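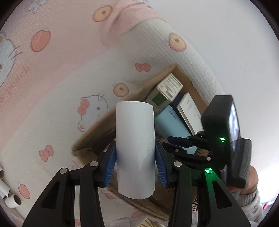
Step 2: Hanging your Irholm holder

Okay, you've got the box open and the bracket sorted out, so now for the part I like best!

1. Hold the wall plate where you want it and mark the 2 screw holes with a pencil. I put mine 6 inches in front of the toilet bowl — any farther back and you're twisting around to reach it.

2. Drill your holes and tap in the plugs. If you're going into tile, stick some masking tape down first so the bit doesn't wander (mine did, and I still look at that scratch every morning).

3. Screw the plate on, snug but not crazy tight.

Caution: check for pipes before you drill. Please!

4. Slide the arm over the plate and tighten the tiny set screw underneath with the hex key.

5. Pop on a roll and give it a spin. If it rubs the wall, back the set screw off, pull the arm out a hair and tighten it again.

Note: the Vanadwood finish needs 3 days before you wipe it with anything soapy. Plain water is fine.

Related guides
Hirvonen towel bar: fitting and care
Lutska shelf set-up
Patching old screw holes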